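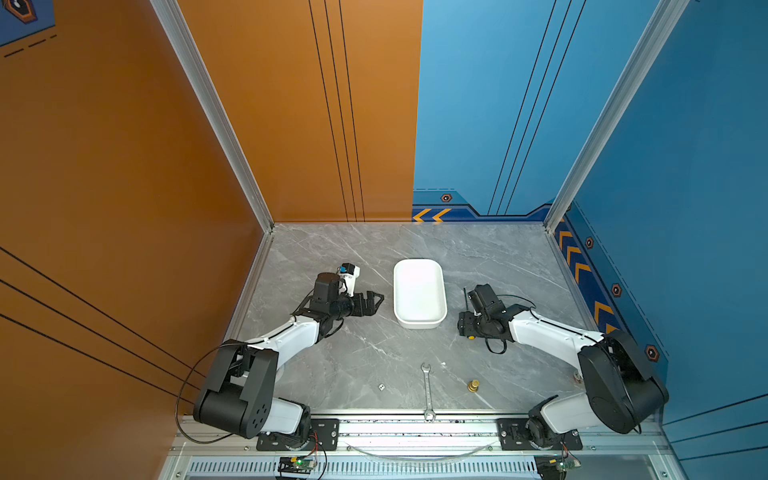
White tray on the marble-patterned top, long side front to back.

7 September 2020

Spent the morning on the tool storage. The old arrangement had drifted since February, with hand tools living in three places and the spares box from Hidgate holding mostly things that were not spares. Cleared the lot onto the floor and started again from the containers.

Decided on one shallow white container per job, kept on the top while the job is open and shelved when it closes. Rounded corners wipe out more easily than square ones, and a raised rim stops small parts rolling off. The Stameveo organiser has dividers 33 mm apart, too narrow for most handles, so it is relegated to fuses and terminals. The Escobar roll stays in the car.

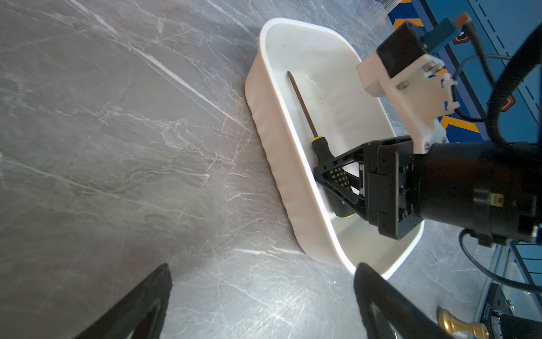
The screwdriver with the black and yellow handle goes in on the diagonal. Laid that way the shaft has room and the handle can be got hold of without scraping knuckles on the side. I had been putting drivers in parallel to the long wall, out of habit, and then fishing for them. Small change, worth keeping.

Relabelled the shelf positions as well. The Ukgate list runs to 76 lines, of which 10 refer to items I no longer own. Struck those out. Line 3819 is a misprint carried over from the supplier's own numbering — should be a shelf code, left it for now with a pencil mark.

Still to do: decide where the pliers live, find the second hex key set, replace the bulb over the shelves. The gold pawn has no shelf position and I have not given it one. Stopped at one for soup. Knee stiff from the floor.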